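**Drandum** is a tabletop teaching setup for two-armed robots. Built at Fakcombe, first by Pascal Masson, later with Kulsoom Warraich. Used to show a robot small household jobs by remote control, or by moving the arms by hand. Name also used for the set of recordings that came out of it.

## Background

Masson began with hand guiding only: person holds the arm, walks it through the job, joint angles get saved. Worked for one arm. Two at once was awkward, and the operator's own hands kept getting in the camera views. Warraich added remote control the next year, with a pair of small leader arms that the working arms copy. Most sessions since have used the leaders. Hand guiding kept for setting start poses and for short fixes.

## Tasks

Six tasks in the standard list. All on a dark gray table, most with groceries, a tray and a small wooden cabinet with two drawers. Either arm may be used, or both together. Start positions are changed between runs so the policy dosen't just learn one path.

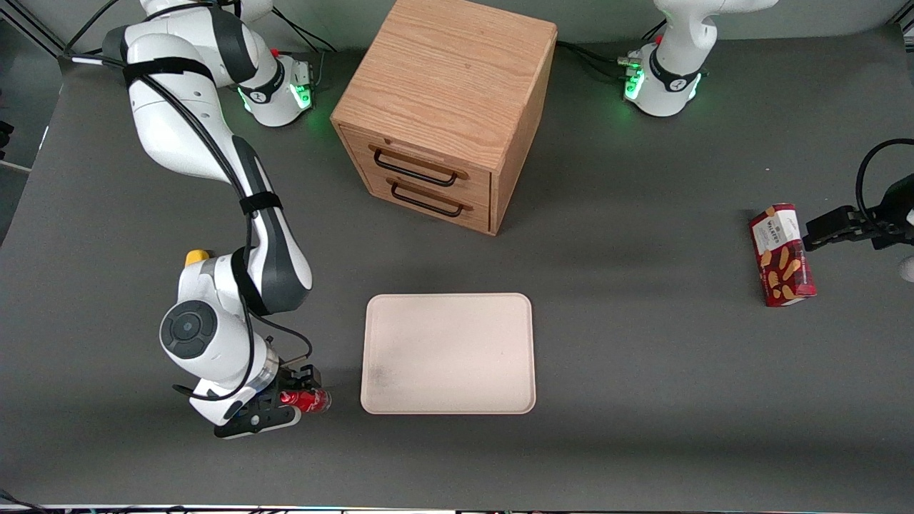

*Two-arm grocery task, red can in one gripper and shortbread box in the other.*

A run is called an episode. It starts when the operator unlocks the leaders and ends on a foot pedal. Failed grasps are kept if the operator recovers, thrown out if not. Masson wanted all failures kept; this was dropped after storage ran short.

## Recording

Saved for each episode:

- joint positions, both arms
- gripper opening
- fixed camera video
- wrist camera video
- task name, typed in by the operator

Wrist views matter most in the last part of a reach, when the arm itself can block the fixed camera. Small items are the usual trouble.

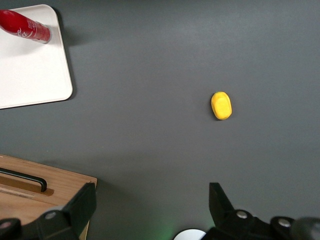

Early operators tended to close the gripper too soon, going by the fixed view alone. Warraich's notes tell new people to slow down above the item, line up, then go down straight. Practice time before recorded work is one afternoon, usually Wednesday. Practice runs are not counted.

## Data set

The first release had 500 episodes, hand guided and remote mixed. The second has 3486, of which 3000 are remote only. Labels in the first release were uneven, with the same task under different names; fixed in the second. Berkeo, the playback tool, reads both.

## Reception and use

Echeverría, a kitchen automation firm, trained its first pick and place policy on the second release and published the settings. Reported weak points were drawers and anything tall held by one end. Critics pointed to the single table and the short task list. Masson agreed on the table. A version with a lighter surface was planned for August but is not out yet.

## See also

- Learning from demonstration
- Kinesthetic teaching
- Teleoperaton
- Behavior cloning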